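白いテーブルとのつきあい方、わが家の場合

三月に入ると日ざしが急に明るくなって、冬のあいだ気づかなかった台所の汚れが、あちらもこちらも目につくようになりますね。わたしも毎年この時期になると、急に雑巾をしぼりたくなります(続かないのですけれど)。先日、お便りで「明るい色のテーブルの輪じみが取れません」とご相談をいただいたので、今回は台まわりのお手入れをまとめて書いてみます。長くなりそうですから、お茶でもいれて、のんびりお読みください。

毎日の拭き方

まずは普段の拭き方から。ぬれた布巾でいきなりごしごしやると、パンくずや砂糖の粒まで一緒に引きずってしまい、細かい傷のもとになります。わたしは先に乾いた布で手前へ払い、それから固くしぼった布で、奥から手前へ一方向に拭いています。くるくる円を描くと気持ちはいいのですが、拭き筋が残りやすいんですよね。最後にもう一度乾いた布。このひと手間で、翌朝の見え方がずいぶん違います!

布は、着古した綿のTシャツを切ったものが一番気に入っています。以前はきれいなマイクロファイバーを何枚もそろえていたのに、結局いつも手が伸びるのは古いTシャツのほうでした。縫い目のところは固いので、切り落としておいてくださいね。

輪じみと茶しぶ

お茶やコーヒーの輪は、見つけたその日のうちなら、台所用の中性洗剤をほんの少し含ませた布でたいてい落ちます。ぬるま湯300mlに洗剤を2滴ほど。これ以上濃くすると、あとの水拭きが大変になるばかりです。

日がたってしまったものには、重曹を水でゆるいペーストにして、指の腹でそっとのせ、五分ほど置いてから拭き取ります。ただし、塗装してある木や、つや出しの面には使わないでください。わたしは昔、母からもらった小さな盆でこれをやって、まんなかだけ白くくもらせてしまいました。いまも棚にあって、見るたびに反省しています。心配なときは、裏側や脚のつけ根の目立たないところで試してからどうぞ。

スネジャナ・コレフさんには、輪じみにはレモンの切れ端がいいのよと教わりました。たしかに茶しぶには効くのですが、大理石のような石の台は酸でつやが落ちますので、石のお宅ではおやめになってくださいね。

油のべたつき

こんろの近くに置いた台は、ほこりと油がまざって、さわるとぺたっとします。熱めのお湯でしぼった布をしばらくかぶせておいて、ゆるんだところを拭くのが楽です。布をのせているあいだに急須を洗ったり、豆のすじを取ったり。待ち時間と思わず、別の用事をひとつ入れておくと、いつのまにか終わっています。仕上げの水拭きは、洗剤のぬめりがなくなるまで。手のひらでなでて、すうっとすべればおしまいです。 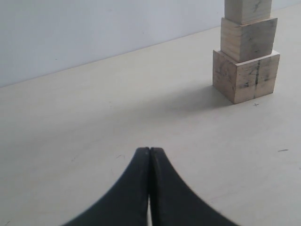
つやのあるテーブルとつや消しのテーブル、どちらが楽ですかというのも、よくいただくご質問です。つやのあるものは指のあとが目立つかわりに、拭けばすぐ元どおり。落ち着いた質感のものは、あとが目立ちにくい反面、しみた油に気づくのが遅れがちです。写真のような、つやを少しおさえた白っぽいベージュの面なら、夕方、窓のほうへ低くかがんで、横からの光で見てみてください。正面からではわからない拭き残しが見えることがあります。わたしはこれを夕飯のしたくの前にやるようになって、夜中に拭き直すことがなくなりました。

最後に布の始末のことを。使った布を流しのふちにかけたままにすると、どうしてもにおいが出ます。その日の終わりに石けんで洗って、広げて干す。これだけで十分ですが、におってきたら鍋でぐらぐら煮てしまいましょう。わが家では煮る日を決めておらず、あら、と思ったときが煮どきです。色柄の布は一緒に入れないでくださいね。うちの白い布巾は、いま全部うっすら桃色をしています。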